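Chapter 5

Casting and the Screen Performer's Career

5.1 Introduction

A screen career is usually described by its credits. The list of parts is public, it is easy to check, and it can be sorted by date. For these reasons most writing on performers treats the credit list as if it were the career. This chapter takes a different starting point and looks at the decisions that come before a credit exists: who is invited to read for a part, who is seen a second time, and on what terms an offer is made.

The material comes mainly from the Sturkolside casting records, a set of 1308 audition sheets kept by a regional television producer and closed to additions on 27/05/2022. Each sheet gives the part, the length of the reading, the source of the invitation and the result. The sheets do not record fees. Where fees are discussed, in Section 5.4, the figures come from the Wanusberg agency ledgers, and the two sources should not be combined without the corrections set out there.

5.2 Terms

A part is a named or numbered role in a script. A reading is one performance of an assigned passage before at least one person with authority to recommend. A recall is any later reading for the same part. An offer is made in writing; verbal interest, however strong, is not counted as an offer in this book.

The word "breakthrough" is common in the entertainment press and is avoided here except in quotation. It is applied after the fact, and two writers will often attach it to different parts in the same career. The term "first recurring part" is used instead, meaning the first role in which a performer appears in three or more episodes of one series.
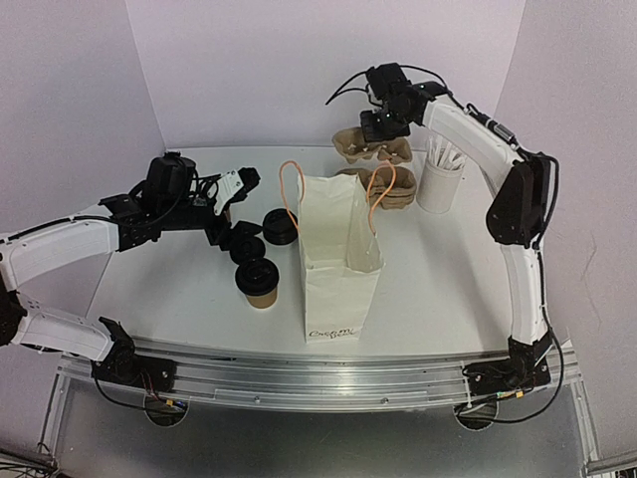 Commercials need separate treatment. A commercial is normally cast in a shorter period than a drama, with fewer recalls, and the performer may have no lines. It can still reach a larger audience than any single episode in which the same performer appears. Viewers often know the face and cannot supply the name. In the Sturkolside sheets, 603 of the readings were for commercial work, and these are tabulated apart from the drama readings throughout the chapter.

5.3 Routes to a Reading

Invitations reach performers by three main routes: through an agent, by direct approach from the casting office, or by open call. The routes are not equally well documented. Agents keep letters and ledgers – sometimes for decades – while open calls may leave only a sign-in page.

Rusnák's model, introduced in Chapter 4, assumes that a performer's chance of a recall depends on the route of invitation and on the number of earlier credits. The model fits drama well. It fits commercials poorly, and the later Wusen revision adds a term for prior work as a model or presenter. Students should note that the added term measures exposure to the camera. It does not measure skill, and it should not be read as a rating of the performer.

A further difficulty is the gap between filming and release. In the drama sample the longest gap is 11 months. A performer may therefore be cast in a second production before the first has been seen by anyone outside the editing room. Credit lists ordered by release date hide this, and Section 5.4 begins by restoring the order in which the parts were offered.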